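Ticket: Push alerts label ongoing trial as "executed"
Product: Flidero news desk (Curkent feed)
Opened: 13/05/2018
Reported by: Eckhard Wendt, world desk, Steinbach
Status: Reopened

Reader alert went out with the headline "Four activists executed" over a story that says the four are still waiting on an appeal. It stayed live for 45 minutes. Two readers wrote in before we caught it.

Reply from Skuva support: The wrong headline came from a cached draft. Cache cleared. Closing.

Reopened by E. Wendt: I don't buy the cache theory. There was no draft with that headline. I went through all 35 saved versions of the story and the word "executed" is in none of them. Please tell me which draft you mean.

Reply from Skuva support: The headline may have been filled in from the topic tag. The story carries the tag "death penalty / executions". Could the desk have picked the wrong tag?

E. Wendt: The desk picked the only tag there is. Sentencing, appeals and hangings all sit under it. If the tag can write a headline by itself, that should have been in the release notes in January, and it wasn't. Sent a test story to the staging list with the same tag and a blank alert field. Result: "Man executed". The story was about a court date.

Reply from Skuva support: Reproduced on our side. Auto-fill is now off for your account.

E. Wendt: Off for alerts, yes. The email digest still did it on 2 of 3 tests. Leaving this open until someone shows me a clean run.
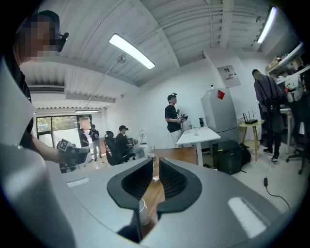

Attachment 1: paper cup and small glass on the table

Next step: Skuva to check digest template. World desk types every alert by hand until then.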